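Brighten a Work Corner With Leftover Fabric

I love a loud pattern in a workspace! A bare corner makes me want to be anywhere else, and a remnant of bold cotton fixes that in an afternoon. My last piece came off the Miretti clearance table, big loops and all.

Measure first
Measure each wall twice, then add two inches all the way round for folding under. Iron everything before you cut – creases show up even in a busy print.

Keep the tabletop plain when the walls are wild. White is wonderful for this, and you'll spot a dropped screw right away. 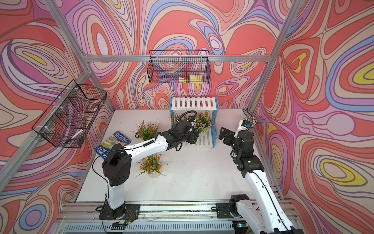
Hang it without glue
Hook-and-loop tape is my favorite, because the panels come down for washing. Press one strip along the top, smooth downward with your palm, then do the sides. Small binder clips work too (great for renters!).

Washing day
Cold water, gentle cycle, and hang the panels back up slightly damp – they dry nice and flat.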